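# Gripper swapping, January edition

So I've finally had both sets of fingers on the robot for long enough to have opinions! If you read the last post you'll know I'd been going back and forth between the Gusex gripper (which I already owned, and grumbled about) and the Horance one, which Prasanna Weerakoon very kindly lent me on the condition that I write down everything I didn't like about it.

First, fitting. The Gusex goes on with four screws and you can do it with the arm hanging down, tea in the other hand. The Horance wants its cable plugged in before the plate goes on, and I got that wrong twice. The second time I'd done up every last screw before I noticed, and I said a few things I won't type out.

Once they're on, though, it's a different story. I ran 25 picks with each, same sponge, same starting pose. The Gusex dropped 5 of them, nearly always because one finger touched first and nudged the sponge round. The Horance dropped one. It closes more slowly and you can hear it thinking about it (a sort of low whirr, quite soothing), but when it has hold of something it keeps hold.

Force settings are where I lost most of an evening. The Plernari controller software gives you a slider from 0 to 1000 with no units at all, and the manual just says to "adjust to suit". I've settled on 70 for soft things. Anything higher and the sponge comes out looking very sorry for itself.

The other thing I wanted to try was low reaches, with the arm stretched out near the floor, as that's where my old setup always fell apart. The head camera matters a lot more down there than I'd expected.
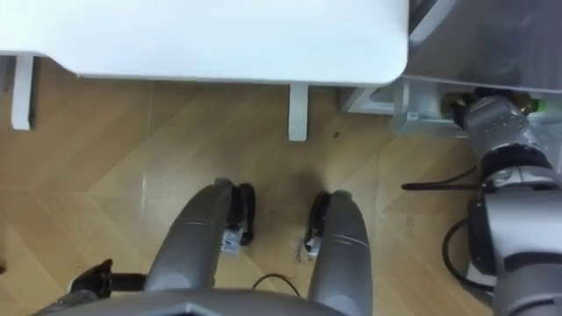
I've ended up trusting the view from the head for getting the hand into the right area, then going very slowly for the last bit. A wrist camera would help, I'm sure of it. Prasanna swears by the little Jayawardena one, but it needs its own bracket and another cable down the arm, and I'm already fussy about cables snagging when the elbow turns.

Next job is printing softer pads for the Gusex to see if that sorts out the nudging. If anyone has tried that, do leave me a comment, especially if you know which glue sticks to rubber!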